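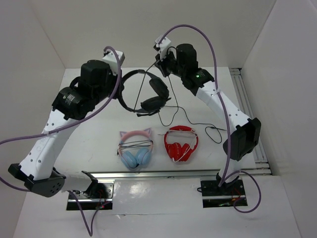

Three pairs of headphones, white table.

October, late evening

Spent the day on the shadow pass in Stokis. The flicker on the harbour level comes from the light's projection being refitted to the camera each time it turns, so the edges of the shadow map land on different texels and the outlines crawl. I now round the light's position to whole texels before building the matrix. The crawl has gone when turning. It is still there when the sun moves, and I will leave that alone until the time-of-day code settles.

Frame time on the test machine sits just above target. We want 90 frames a second in the menus and the small rooms, and will accept 30 on the harbour with everything switched on. Zaid Abou Jaoude thinks the harbour figure is too low and has asked me to drop the far cascade.

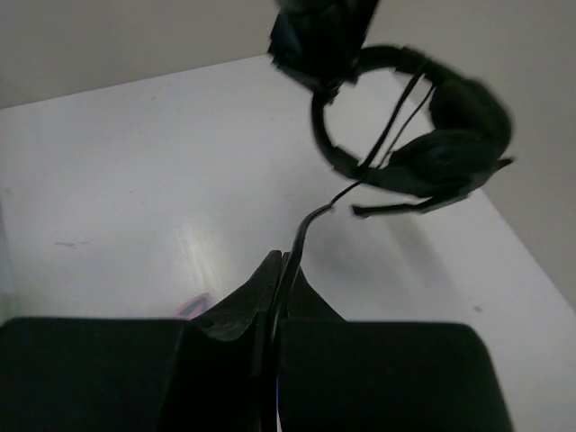

Tried it before supper. Going from 3 cascades to 2 saves a fair amount, but the cranes lose their shadows at a distance and look pasted on. Compromise: keep the far one, redraw it every other frame. Not tested with fast movement.

Yaowalak Srisuk sent back the level format notes. She wants the Limuneck exporter to write light volumes in world units, which means I have to change the loader and re-export the old maps. Fine, but after the build.

Edulari still crashes on loading a save made in the previous version. Suspect the padding in the header. Read the struct again, found nothing, went to bed with it unsolved.

Tomorrow: header, then the Mahasneh audio merge.

4 comments
Shared 11 times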